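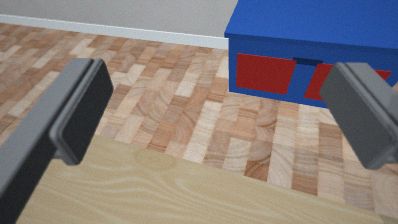 Fig. 1. Parquet floor and a blue cabinet with red drawer fronts.

Does Floor Color Change How Warm a Room Feels?
By Qianru Zeng and Erasto Kinyua | 6 Dec 2020
3 comments

Paint sellers in Norbridge told us yes. We doubted it. We asked 215 students to guess the temperature of two rooms, one with a wood floor and one with gray tile. The wood room got higher guesses, but the gap was small – and most people had just walked in from outside.

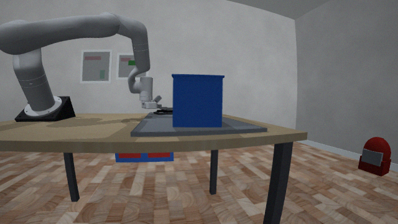 Problems with the Survey

We never checked the thermostats. Weidong Cai thinks the result would hold up anyway. We are not convinced.

527 shares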